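Why Do Building Bricks Stick Together?

Have you ever built a tower, bumped it with your elbow, and watched it tip over in one piece? The whole thing lands on the rug and most of it is still stuck together. Now try that with plain wooden blocks. Crash! Blocks everywhere, and one of them under the couch until summer.

So what's going on inside those little plastic bricks? There's no glue in there. There's no magnet either (I checked when I was seven, with a magnet off the refrigerator). Let's find out.

The bumps on top

Pick up a brick if you've got one handy and run your finger across the top. Those round bumps are called studs. Turn it over and look at the bottom. It's hollow, and if it's one of the wider ones, you'll probably see walls or little tubes inside.

When you push one brick down on another, the studs of the bottom brick squeeze into the hollow part of the top brick. And I do mean squeeze! The space is a tiny bit too small for them. The plastic has to bend just a little to let the studs in, and then it tries to bend back. That makes it press against the studs, and the pressing is what holds on.

There's a word for the thing that keeps two surfaces from sliding past each other. It's friction. You feel friction when you drag your sneakers on the gym floor and they squeak. Your bricks have friction all around every stud, which is why you need a tug to get them apart.

Scientists and toy makers have a great name for this grip. They call it clutch. Too much clutch and you'd need your teeth to pull the bricks apart (please don't, your dentist will be sad). Too little clutch and your castle slides apart when somebody sneezes.

Try it: the one stud test

Take two bricks and join them by one stud only, at the corner. Wiggle the top one. It spins like a door on a hinge, right? Now join them by two studs. It stops spinning! Two studs lock the brick so it can't turn. That's a handy thing to know when you're making a gate that should swing, or a wall that really shouldn't.

A floor for your bricks

Now we get to my favorite piece, the one people forget about because it isn't very exciting to look at. It's the baseplate - the big flat square with studs all over it.

I love a baseplate. When I got my first one, I spent a whole afternoon making a parking lot on it and never got to the store the parking lot was for. A baseplate gives your building something to hang on to. Every brick you press onto it gets gripped from below, so your walls stay where you put them, and you can slide the entire town off the table and carry it to your room when it's time for dinner. 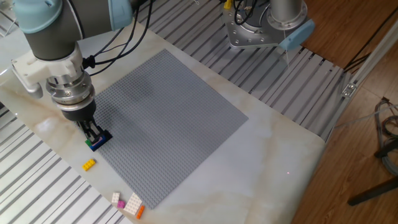
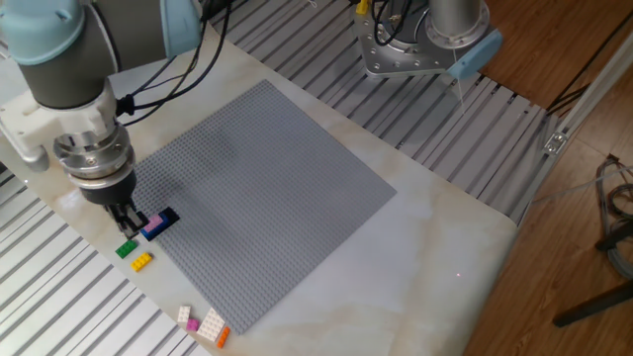 Photos: Bolidari Picture Library

Look how many studs are on a gray plate like that! They're in straight rows going both ways, and the pattern has a name too. It's a grid. You've seen grids on graph paper and on checkerboards. The grid is the reason your walls come out straight even if you're a wobbly builder like me. The studs won't let you put a brick down a teeny bit crooked. It either fits or it doesn't.

I also like that the loose bricks are lying beside the plate. The yellow one has its studs facing up, too. When I build, I put my spare pieces next to the plate and keep the studs clear, and then I can see all the spots I've got left. My cousin dumps everything in the middle and digs. We've agreed to disagree.

How do you count that many studs?

You could point at every stud and count, but you'd lose your place (I always do, somewhere past forty). Use the grid instead! Count the studs along one edge. Then count along the edge next to it. Multiply the two numbers and you have the total.

Say you have a little plate with 10 studs on one side and 10 on the other. Ten times ten is 100 studs, and you only had to count to ten twice. If you haven't learned multiplying yet, count one row and add it over and over, once for each row. It takes longer, but you get to the same answer.

Does every brick have the same grip?

Nope! Old bricks can get loose. Each time you push and pull, you rub the plastic a tiny bit. One time isn't enough to matter. But if you've got your big brother's bricks, and he got them from somebody else, a few of them might feel a little floppy.

I wanted to see this for myself, so last February I took two bricks out of my Jelleo tub and clicked them together and apart while I watched movies. I made a tally mark every time. I got to 439 clicks before my thumbs quit, and they still held! They did feel easier to pull apart at the end, but my thumbs were so sore that I'm not sure I was a fair judge. Maybe you can do a better test. You could ask someone who hasn't been clicking to compare your two bricks with two fresh ones.

Heat is bad for bricks, too. Leave them in a hot car or on a heater and the plastic can soften and bend out of shape. A bent brick won't fit the grid very well, so wash yours in lukewarm water and let them air dry.

Build a stronger wall

One last trick, and real bricklayers use it. Don't stack your bricks in plain towers side by side. The towers aren't holding hands, so they fall away from each other. Put each new brick across the crack between the two bricks below it. Now every brick is gripping two neighbors, and they're gripping theirs, all the way down to the plate.

Build one wall each way, both the same height, and give them each a gentle push from the side. Which one lets go first? Do it over a towel if you've got a wood floor and a napping baby in the house.

Words to know

Stud: the round bump on top of a brick.
Baseplate: a flat plate covered in studs that you build on.
Friction: the force that keeps surfaces from sliding past each other.
Clutch: how tightly bricks hold on to each other.
Grid: rows going two ways, like on graph paper.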